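Slide 1 - Title

Hi everyone, and thank you to Ramesh Singhal for the invite and for finding an adapter for my laptop. I'm Pylyp Kravets, from the manipulation group at Fusley. Twenty minutes of me, then questions. If something is unclear, shout, don't wait for the end.

(Wait for the title to come up on the side screen too. It lags.)

Slide 2 - What we wanted to know

Start with the question, skip the history. When you teach a robot by having people do the task with a gripper in their hand, how much does it matter WHERE they do it? We all had an opinion in the lab. Mine was that the demonstrator matters most and the room hardly at all. I was wrong, and I was so pleased to be wrong, you'll see why on slide 6.

So: same task, same tool, many rooms, against same task, same tool, one room. Equal number of demonstrations on both sides. We call the many-rooms set Sketerdale and the one-room set Demico. (The names are from the whiteboard and they stuck. Move on.)

Slide 3 - The task

Pick up a small part, turn it, seat it in a holder. Play the 16 second clip here, it has no sound. Let it run twice, people miss the turn the first time.

Mention that the turn is the hard bit. The fingers hide the part from the camera exactly when you'd most like to see it - anybody who has worked with a wrist view knows this pain!

Slide 4 - Collecting

This is my favorite slide so go slow. Points to make:

Camera is on the tool, so what the person records is what the robot will see later. No conversion between a room camera and a robot camera.

A very wide view. Straight lines bend, and we leave them bent. We tried flattening the pictures in April and lost the corners, and the corners turned out to carry a lot.

Background is part of the data. Walls, ceilings, people, cables. We didn't tidy up for any of it and we didn't mask anything before training.
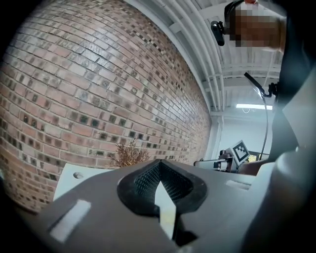

Tool view during collection. Gripper body in the lower half, brick wall behind, second gripper with marker card at right.

Give them a few seconds with it. Then point at the wall. Look at how much of the view is room! The brick courses bow outward, and there are pipes and beams leading back to a light. A policy that only ever sees one room has every reason to latch on to that stuff, because it never changes. Then point at the marker card, the black square pattern on white, and say that fixed patterns like that one are easy for software to find even in a bent view. Don't get into calibration unless asked, it eats five minutes.

Slide 5 - The numbers

Say these slowly, people write them down.

597 demonstrations in each set. Training the same for both, 3 runs each with different seeds. Up to 300 trials per policy on the real arm, fewer where a gripper pad wore out and we stopped. Test rooms were new to both policies.

Someone will ask about demonstrator skill. Same people in both sets, and they swapped over halfway.

Slide 6 - Result

Click once for the Demico curve, pause, click again for Sketerdale.

In the room it was trained in, the one-room policy is a little better. Say that first and say it plainly. In new rooms it falls apart, and the many-rooms policy barely notices the move. I remember watching the first new-room trial and running down the corridor to get Ramesh. It seated the part on the first go, next to a window with sun coming straight in.

Where they fail is different too. Demico misses the approach - it reaches for a place where the part would be if the old wall were behind it. Sketerdale gets to the part and then fumbles the turn. I love this plot, the two kinds of failure hardly overlap.

Slide 7 - What we don't know

One task only. One type of gripper. We haven't separated lighting from clutter, and the Moldovan workshop, our brightest test room, is also the messiest, so that comparison is useless for telling them apart. Next set fixes this: same clutter moved between rooms, lights changed one at a time.

If short on time, drop slide 8 and go to questions from here.

Slide 8 - If you want to try it

Change rooms before you add more demonstrations. Even moving to the far end of the same building helped us. Keep a plain list of which recording came from which room, we lost a week rebuilding ours.

Slides go on the group page tonight, file is marked 19/08/2018. Leave the contact slide up during questions.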